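About Firden

Hi, and thanks for stopping by! I started Firden in my own kitchen, with 50 plates I'd bought on impulse and nowhere to put them. They're long gone now (one or two of them in pieces), but they taught me what I like — plain colors, simple shapes, and dishes you don't have to save for company.

I still choose everything we sell, and I wash up with it at home before it goes in the shop. If a cup is a pain to rinse, or a plate won't stand up in the rack, we don't carry it.

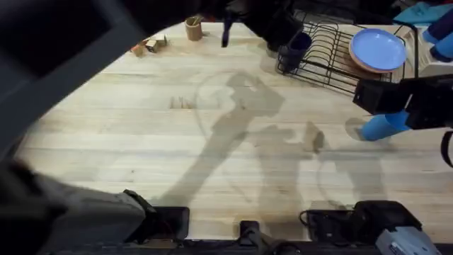
Enda Buckley
Founder and chief dishwasher

I'm a blue person, as you may have guessed. Light blue plate, navy cup, bright blue cup, and a beige plate tucked in with them, all against pale wood — I could look at that all day! I like a black wire rack too, with the loops out in the open and the dishes on show.

Vesela Papadopoulos joined me five years ago and runs the orders. She packs a box better than I ever will, so if your cups arrive safely, that's her doing.

We're in the shop most days but closed Sunday. Come in and pick things up, mix the colors however you want, and ask us about odd pieces to match a set you already have.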